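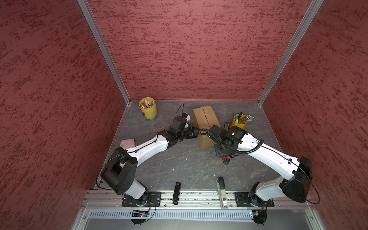 03/05/2026

Long one today, and my wrists are telling me about it. I'm writing this at the kitchen table with toast for dinner, before I lose the thread of what we figured out, because tomorrow I'll remember the mood and none of the reasoning.

So! The seeding runs are done. 169 demos of the box task in total, all collected by me and Urmas trading off, and this afternoon I finally got to see whether any of it was worth the trouble. Short version: yes, mostly, with one very annoying exception that I'll get to.

The idea (writing it out for future me, who will read this in June and wonder what on earth "seeding" meant) is that we stopped recording the two-arm task from beginning to end every time. Teresa's argument back when we started was that nearly all the interesting failures happen in the last few inches, when both grippers come in on the box from the two sides and one of them gets there first. The reaching part is easy. The policy learns the reaching part from hardly anything. But the bit right before contact is where it dithers, or shoves, or one arm just stops as if it's waiting for the other to say good morning. So instead of 349 full-length demos like the old set, we start a lot of them late, with the arms already close in, and record only the closing and the lift. Half the time we start the two arms uneven on purpose, one nearer than the other, so there's something to correct.

I was against it, for the record. I thought we'd get a policy that was brilliant at the end and had no idea how to get there. I said so at some length in the hallway and Reet said "write that down so we can check," and I did, and now I have to eat it.

We ran 105 trials on each policy. Same box, same spots on the table, order shuffled so I couldn't tell which policy was running from the screen. (I could sort of tell anyway. The old one has this little hesitation before it goes in, like somebody about to step onto an escalator.) The new one beat it clearly on the close, and on the reach they were so near each other that I don't care about the difference. Fewer than half the demos and it does better on the hard part. I did a small dance behind the enclosure. Ieva saw.

Now the annoying exception. Four of the failures on the new policy were all the same failure. Box standing upright and leaning a touch, the right arm arrives, the finger goes down too low, and the box gets pinned at the bottom and tips away from the left gripper. Then the left gripper closes very confidently on air. Four times! Always the right side doing it, never the left. I spent a good hour convinced it was calibration, and Urmas very patiently re-ran the check on both arms with me, and calibration is fine.

What I think now is that it's us. I went back through the late-start demos and when Urmas drives, he brings the right one in a little low and then scoops up. He's left-handed, and I wonder if he just parks the right arm down there while he thinks about the left. It works when he does it because he's watching the box and he fixes it. The policy copied the low part and was less faithful about the fixing part. I showed him and he looked at it for ages and said, "Huh, I would never do that," and then sat down and did it on the very next demo. We both laughed until Reet came over to see what was wrong.

So tomorrow's plan is to swap. He does a batch with the starts I had, and I do a batch with his, and we see if the low finger follows the person or the starting pose. If it follows the person, I owe the calibration an apology.

The clutter question came up again too. Ieva wants the table bare for evaluation, and I want things left on it, and this has been going on for weeks now. Today's setup was sort of my version — the yellow bucket of markers at the back left, the other cup of pens and pencils on the other side, the pink thing lying past the left arm, and the stapler up by the front rail. My feeling is that if the policy can only find a cardboard box when there's nothing else on the table then it hasn't learned much about boxes. Ieva's feeling is that I'm adding a second question before we've answered the first. She's probably right about the order. I still think I'm right about the staplers, ha. We settled on doing both, which means twice the trials, which means my wrists again.

Also — the rail needs a cleaning. There's dust and bits of who knows what in the slots, and I've meant to get at it with the little brush since forever. Adding it here so that I've technically put it on a list.

Got a long message from Ojārs at lunch about the writeup. He wants us to call the method Clenenach, after the village where he apparently came up with it on vacation, and I've been saying it out loud all evening trying to decide if I can do that in front of a room of people. Clenenach. Cle-nen-ach. Teresa's counteroffer was "late starts," which at least tells you what it is. I voted for late starts and Ojārs sent back a single period. I'm choosing to read that as fondness.

He did ask one good thing, though. He wanted to know if the gain is from starting late or from starting uneven, and I had to admit we never separated them. We bundled the two from day one because it was convenient. It would take a third set, late but even, same number of demos, and I groaned when I read it because I knew right away that any reviewer would ask too. I wrote back that we'd do it. Then I told Urmas we'd do it. He went and got a coffee without saying a word and brought me one as well, so I think we're okay.

Things to bring tomorrow: the wrist brace, the good snacks, the notebook with the shuffled order in it (it's on the hall shelf, DON'T leave it there again). Ask Reet whether we can have the table for the whole morning. And call Mom back, I've missed her twice now.

Toast is cold. Going to eat it anyway and go to bed.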